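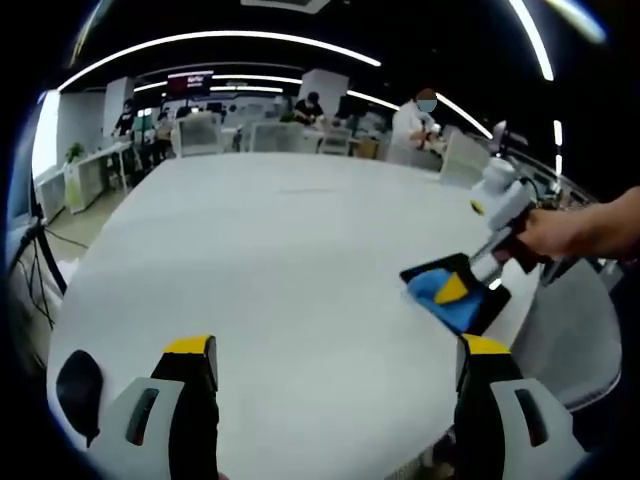 큰 흰 테이블과 파란 천. 뒤쪽은 사무 구역.

12월, 목요일 오전

공용 테이블 상판 닦는 방법을 정리해 둔다. 지난번 Pui-shan Man이 남긴 메모에는 세제 희석비가 빠져 있어서 이번에 다시 적는다.

세제는 Reser 중성, 물 300 ml에 7 ml. 분무기에 미리 타 두고 병에 날짜를 쓴다. 상판에 바로 뿌리지 말고 천에 뿌릴 것. 전에 상판에 바로 뿌렸다가 가장자리에 얼룩이 말라붙어 Ho-yin Huang이 한참 문질렀다. 천은 파란색만 쓴다. 다른 천은 Drunda 작업대용이라 기름이 배어 있을 수 있다.

닦는 순서는 먼 쪽에서 가까운 쪽으로, 한 방향. 원을 그리며 닦으면 빛을 비스듬히 받을 때 자국이 보인다. 의자는 먼저 뒤로 빼 둔다. 옆에서 누가 일하고 있으면 분무기는 자리에서 떨어져서 쓴다.

상판의 검은 사각 홈은 따로 한다. 안에 든 것부터 꺼내고, 모서리가 둥글어서 천을 손가락에 감듯이 접어야 구석까지 닿는다. 홈 안쪽에는 세제를 쓰지 말고 물만 적신 천으로 닦은 뒤 마른 천으로 한 번 더. Yu-ting Lam은 면봉이 낫다고 하는데 보풀이 남아서 나는 쓰지 않는다.
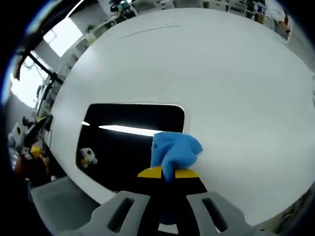 질문(Dario): 파란 천은 쓰고 나서 바로 빨아야 하나?
답: 그날 쓴 것은 모아서 퇴근 전에 한꺼번에 빤다. 미지근한 물, 섬유유연제 없이. 유연제가 들어가면 다음에 닦을 때 상판에 막이 낀다. 널 때는 창가 말고 싱크대 옆 봉에.

상판의 가는 선은 세제로 문지르지 말 것. 흠집인지 이음매인지는 Niall Urquhart에게 물어보기로 함. 흠집이면 Woltside에 보수용 크림을 주문한다. 440번 카탈로그 항목이고, 2개면 충분하다.

천 재고는 서랍 안쪽까지 확인하고 다음 장에 적는다.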